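Open Day at the Porero Lab: Your Questions

Home | Visit | Open day FAQ | Getting here | Contact

Hi! I'm Roxana Nedelcu and I run the open days here. I get the same emails every time we announce one, so I finally sat down and wrote out my answers. If yours isn't covered, write to me anyway. I like the mail.

When is the next one?

February. Doors open at 10 in the morning and the last group goes in at 3:30 in the afternoon. Sign-up goes live on the Visit page, and there are 64 places in all. Last time they went quickly, so if you're bringing cousins, book the cousins too.

Does it cost anything?

Nope. Heitmann pays for the coffee and the name badges, and the building is ours for the day.

What will I see?

The main thing is the can demo. Two black robot arms work across a wooden table, one from each side, and the job is drink cans and a little slatted rack. It sounds like nothing much. Then you stand there for twenty minutes with your coffee getting cold! People start rooting for one arm over the other (I'm a left arm person myself), and I've heard grown adults gasp at a soda can.

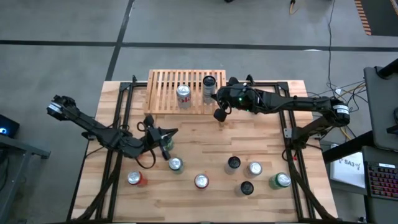
I picked drink cans for the demo because everybody has picked one up. You know exactly how it feels in your hand, how easily an empty one dents, how the tall skinny ones want to tip. So when a gripper comes down over one, you already have an opinion. We tried wooden blocks at my first open day and folks were polite about it.

How long does a visit take?

Plan on 82 minutes. Yes, I timed it, and yes, my coworkers tease me about that. It's a short hello at the front desk, the can demo, a walk past the other benches, and then questions at the end. The questions always run over and I've stopped fighting it.

How close can we get?

Close enough to read the cans. I'll show your group where to stand, and please stay there while the arms are moving. If you drop something near the table, leave it and wave at one of us. We pause everything and get it for you. Also look down now and then, there are cables on the floor.

Can I try it myself?

Not on the big table, sorry. Ľudovít Říha sets up a hand gripper at a side bench, just a squeeze handle with two fingers on the end, and you can have a go at lifting a can with that. It's harder than you'd think. My own record is 5 cans in a row without dropping one and I was very smug for the rest of the day.

Do you use the same cans every time?

No, we mix them up. Short ones, tall ones, whatever's been drunk in the break room that week. Shiny silver cans are my favorite to put out, just because of the way they catch the ceiling lights. Kids always want to know if they can choose which can goes next. Ask me on the day! If the group is small I'll usually say yes.

Why put them on a rack? Why not leave them on the table?

It gives the thing a shape. A can on a table could be anywhere, but a can on the rack is either up there or it isn't, and you can tell from the back row. It also means the arm has to set the can down on slats at a height, next to whatever's already up there, and that's the part people hold their breath for. A full row along the top looks great, I'll admit it. 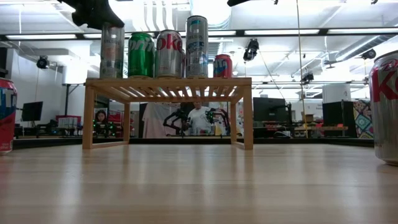
Can I bring kids?

Please do. Eight and up is what I suggest, mostly on account of the standing. Younger ones are welcome if you don't mind stepping out to the hallway when they've had enough. Strollers stay at the front desk.

Can I take pictures?

Sure, of the robots. Ask before you photograph a person, and skip the flash. There are cameras of our own hanging from the ceiling, so if you'd prefer to stand where they won't catch you, tell me when you arrive and I'll find you a spot.

I teach. Can I bring a class?

Yes, though not on the open day itself. Jonidness handles our school bookings, and you'll want to ask them for the Pusmont worksheet pack, which goes with the can demo and has a page on guessing weights that my nephew loved. One class at a time, please.

Where do I go when I get there?

Room 239, up the stairs and left. The elevator is past the vending machines, and if you'll need it, mention that when you book and I'll meet you downstairs.

Can I get on a list for the next one?

Send me an email with "open day" in the subject line and how many of you there are. I write back in the evenings, usually.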